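9 Loss of Gripper Communication and Held Objects

This section applies to two-arm Otow table stations running Walaven control software. It covers faults in which one gripper stops answering the controller while the other arm is still active. Read all of 9.1 before touching either arm.

9.1 Safety

DANGER: A gripper that has lost communication may still have supply voltage. Keep fingers and tools out of the jaws until the station has been isolated as described in 9.3.

WARNING: The stop button on the operator panel stops both arms. The pause command in the Walaven window stops only the program. After a pause, an arm may still accept manual moves from a second terminal. Use the stop button.

WARNING: Do not pull on a gripper cable to free it from an arm. A sudden release can bring your hand into the other arm's reach.

CAUTION: Ring indicator color shows the state of the arm controller. It does not show the state of the gripper. An arm can show a normal ring with its gripper disconnected. Colors are assigned per arm in the station file, so the left and right rings may differ during normal operation. Check the assignments under Station > Indicators before drawing any conclusion from them.

Safety glasses are required whenever a gripper is holding a pointed or spring-loaded tool.

9.2 Symptoms and messages

The fault appears in one or more of the following ways.

G-13 GRIPPER NO REPLY
The controller sent a position request and received nothing within the time limit. The arm stops where it is. The opposite arm completes its current segment and then stops.

G-39 GRIPPER POSITION STALE
The controller received a reply, but the position value did not change during a commanded move. Possible causes are a blocked finger, a damaged linkage, or an intermittent connector.

G-2 HELD OBJECT UNCONFIRMED
The program expects an object in the jaws and the gripper cannot confirm it. This message often follows G-13. It does not mean that the object has been dropped. Treat the object as held until you have looked at the jaws from outside the guarded area.

No message, jaws open
The gripper was disconnected before the program started and the station file has gripper checking turned off. The program runs, the arm moves, and the jaws stay as they were at power-off. See 9.6.

Write down the message, the arm (left or right), and the program line before clearing anything. Clearing a message removes the line number from the display. It remains in the log until the next restart.

9.3 Isolating the station

1. Press the stop button on the operator panel. Wait for both arms to come to rest.

2. Look at both grippers from outside the guarded area. Note whether each pair of jaws is open or closed and whether either one is holding an object.

3. If neither gripper is holding an object, go to step 6.

4. If a gripper is holding an object and that gripper still communicates, leave it closed. Place a catch mat on the table beneath the object. Approach from the side of the opposite arm's base and keep your head above the level of the brackets.

5. Open the working gripper from the panel using Jog > Gripper > Slow Open. Remove the object once it is resting on the mat and the jaws have stopped.

NOTE: If the gripper holding the object is the one that has lost communication, skip step 5. Support the object with pliers or a fixture, complete steps 6 to 8, and release the jaws with the manual release screw described in 9.7.

6. Turn the main switch on the control cabinet to OFF and fit a lock.

7. Wait two minutes for the gripper supply to discharge.

8. Confirm that the ring indicators on both arms are dark. If either is still lit, the cabinet has not been isolated. Do not continue.

CAUTION: The arm brakes engage when power is removed. An arm with worn brakes can settle by a small amount. Do not rest your hand on the table under a gripper or a held tool, even with the station locked off.

9.4 Inspecting the cable and connector

The gripper cable is the first item to inspect. On stations with external cable routing, the cable passes the wrist joint in a free loop. The loop has to be long enough to allow full wrist rotation and short enough to stay clear of the opposite arm.

1. Follow the cable from the gripper body to its plug. Check that the plug is seated in the mating connector on the wrist. A plug lying on the table is a disconnected plug, whatever the panel reports.

2. Look for flattened jacket, cuts, or shiny spots where the cable rubs against a bracket or screw head.

3. Check the pins. Replace the cable if any pin is bent, pushed back, or discolored. Do not straighten pins.

4. Check the mating connector on the wrist for debris. Clean it with dry compressed air at low pressure. Do not use contact spray.

5. Check the linkage plates and hinge pins of the gripper. Move each finger by hand only if the manual release has been operated.

6. With the cable supported, rotate the wrist by hand to both ends of its travel using the brake release tool. The loop must not go tight at either end. This step requires two people, one on the tool and one holding the forearm.

NOTE: Some stations carry a second cable for a fingertip sensor. Its plug is similar in size to the gripper plug. Identify both by the sleeve number before connecting anything. Forcing the sensor plug into the gripper connector damages both parts and is not covered under the Ramard service agreement.

9.5 Reconnecting and testing

Reconnect a gripper only with the main switch OFF and locked. Plugging in a gripper under power can cause it to run to a default position at full speed.

1. Insert the plug with the key aligned. Turn the collar until it stops. Do not use pliers on the collar.

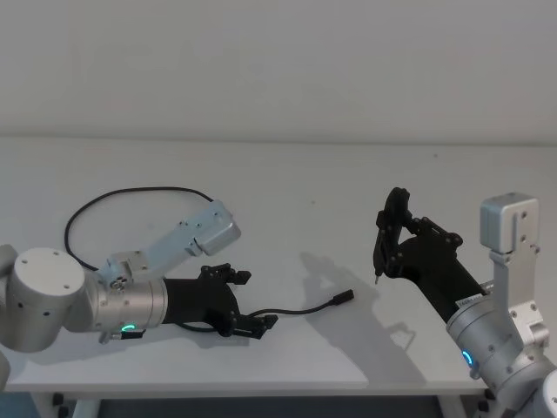 2. Secure the cable at the first clip so that no load reaches the plug when the wrist turns. Use the supplied clips. Cable ties have sharp cut ends and mark the jacket.

3. Clear the table of loose parts, including the catch mat.

4. Remove the lock and turn the main switch to ON. Stay outside the guarded area until both arms have finished starting.

5. Open the Walaven window and select Station > Grippers. Both grippers must be listed with a serial number. If one line is blank, return to 9.4.

6. Select the reconnected gripper and run Slow Open, then Slow Close. Watch both fingers. They must move together and stop without chatter.

7. Repeat step 6 with the wrist at each end of its travel. A fault that appears only at one end points to a broken conductor. Replace the cable.

8. Run the gripper check program nine times without an object. Any G-13 or G-39 during the check is a failure, even if the following cycles are clean.

9. Run the station program at reduced speed with no tool in either gripper. Return to full speed only after one complete cycle.

9.6 Gripper checking turned off

Gripper checking can be turned off in the station file for work on a single arm. When it is off, the controller does not ask whether a gripper is present. The arm without a working gripper will still follow its path, and a transfer between arms will be attempted with jaws that cannot close.

The usual result is that the receiving arm arrives at the transfer point, the program waits for its set time, and the giving arm opens. The tool falls or is pushed into the table. Pens, probes, and scribing tips have been driven through the table coating in this way.

To turn checking back on:

1. Open Station > File > Options.

2. Set Gripper Check to Both Arms.

3. Save the file under a new name. The previous file is kept so that the change can be traced.

4. Restart the controller. The setting is not read until restart.

CAUTION: Restoring a station file from backup also restores the old Gripper Check setting. Check it after every restore. Software released before the February update does not show a warning when a file with checking off is loaded.

9.7 Manual release

Use the manual release only when a gripper cannot be opened from the panel and the station is locked off.

1. Support the held object. A pointed tool must be supported along its body, never at the tip.

2. Remove the rubber cap from the side of the gripper body.

3. Insert the 2 mm hex key from the service kit and turn it counterclockwise. The jaws begin to open after several turns. Stop turning when the object is free.

4. Remove the object and refit the cap.

After a manual release the gripper has lost its zero position. Run Station > Grippers > Find Zero before step 6 of 9.5. If Find Zero fails twice, the gripper must be exchanged.

9.8 Record and parts

Enter the following in the station log after any G-13 fault: arm, program line, position of the wrist, condition of the plug, and whether an object was held. Include the cable sleeve number if the cable was replaced.

Replacement gripper cables are supplied by Zheng under kit 39. The kit contains one cable, two clips, and a sleeve set. Do not shorten or splice the cable. Return exchanged grippers with the cable attached.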